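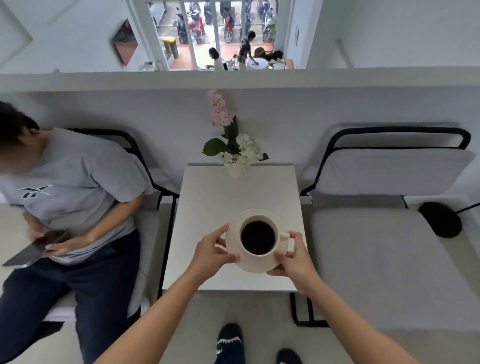
3 min read

Forum > Running a small charity > Fundraising and funders
Topic: Do we go back to a funder who said no?

marrowfat
Evening all. I look after the fundraising for Dernamau, a small befriending charity, on two days a week (well, two days on paper). Last autumn we asked the Manholm trust for 2,484 towards driver expenses and got a very kind two-line no. They have another round closing in March and my chair would like the same bid sent back in with the dates changed. I'm not so sure. It took me the best part of a fortnight to write the first time, and I'd hate to be the charity that keeps knocking. What would you do?

tidewrack
Hello marrowfat, and sorry about the no, they do sting even when they're kind ones. I would ring them before you write a word. We were turned down by a family trust and I left it two years out of sheer embarrassment, and when I finally plucked up the courage to phone, the lady told me we'd been next on the list and they'd simply run out of money that quarter. Two years! I could have wept. Ask whether they'd welcome another go and whether the amount was sensible.
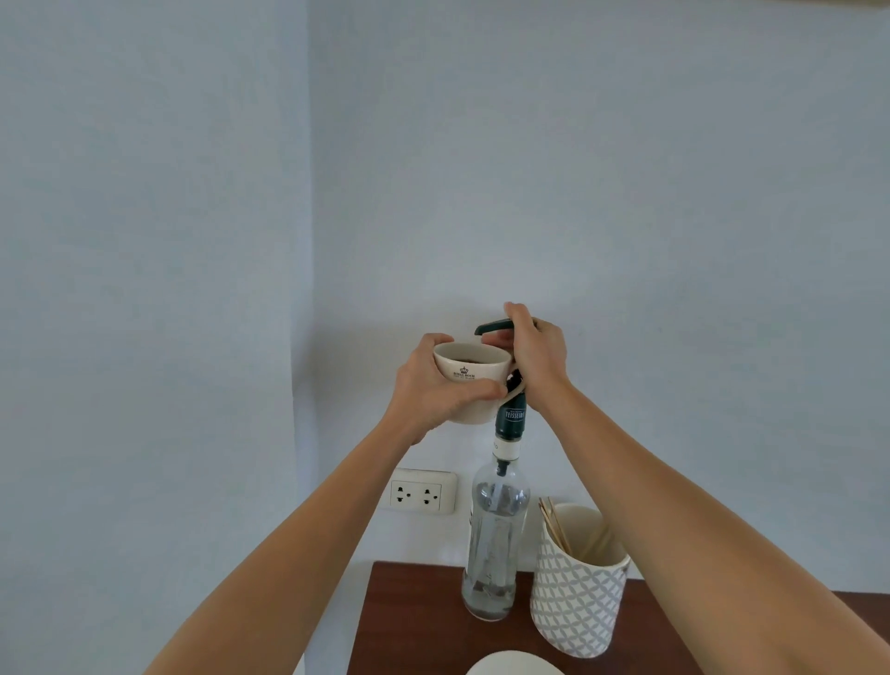
And if they do say yes, don't send the same thing again, even if your chair is keen. Go through it with a pencil and move whatever matters most to the first paragraph. Ours had the best bit on page four, behind a long history of how we were founded, which I'd been terribly proud of.

Okapi_Lane
I'm going to disagree a little with tidewrack, though I take the point about phoning. A lot of the smaller trusts have one part-time person and say quite plainly on their website that they don't want calls. If Manholm is one of those, a short email is kinder. And I'd think hard about whether it's worth your time at all. With two days a week you might do better writing to 40 of your own past donors. We did that before Christmas and raised 2,000, and there were no forms and no report to write at the end of it.

marrowfat
Thank you both, that's so helpful. Okapi_Lane, how do you keep track of who gave what? We have a spreadsheet that three of us are frightened of. Somebody suggested Prunix but I don't know whether it's too grand for a charity our size.

Okapi_Lane
We use Prunix and like it – the thank-you letters alone have saved me hours – but tidy the spreadsheet first or you'll just be moving the muddle.

tidewrack
Fair enough about the website, do check that first. I still say don't give up on trusts, though. A donor letter is lovely but you can't send one every month, and driver expenses come round all year. Have you tried local firms as well? Van Rooij gave us a small sum for fuel after one letter and a visit.

marrowfat
I haven't, but I will. I've looked, and Manholm do take calls, on Tuesday mornings only, so I'm going to be brave and ring. I'll come back and let you know how I get on.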